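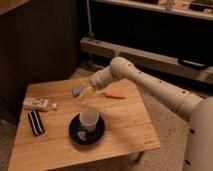
*The Sokico square table in pale wood, with a cup and saucer at the front.*

I bought the Sokico from Hideck in April, after our last kitchen table developed a lean that guests had begun to comment on. It cost $135, plus 14 for delivery to Gretville, and the delivery part consisted of a box left against the neighbor's fence.

**Assembly.** The leaflet promises 10 minutes. It took me 40, and I own the right screwdriver. One of the legs went on backward and had to be talked out of it.

**The top.** Pale, honey-toned planks with faint seams running across. I like the color very much. I like the seams less, having met toast crumbs before. A stiff brush gets them out, and so does tipping the whole table over, if you're in that sort of mood.

It's square, so everyone gets a fair share of it, and it fills up fast. A bottle lying on its side, a cup on its black saucer, something orange and carrot-shaped, and dinner is already negotiating for space. Two people can eat at it comfortably. Four can eat at it if they're fond of each other.

**The branding.** There's a faint little mark near one corner. I've turned it toward the wall.

**Wobble.** None so far – my old Weerasinghe managed a year before it started, so I'm not bragging yet.

Four stars. I'd give it the fifth for a drawer.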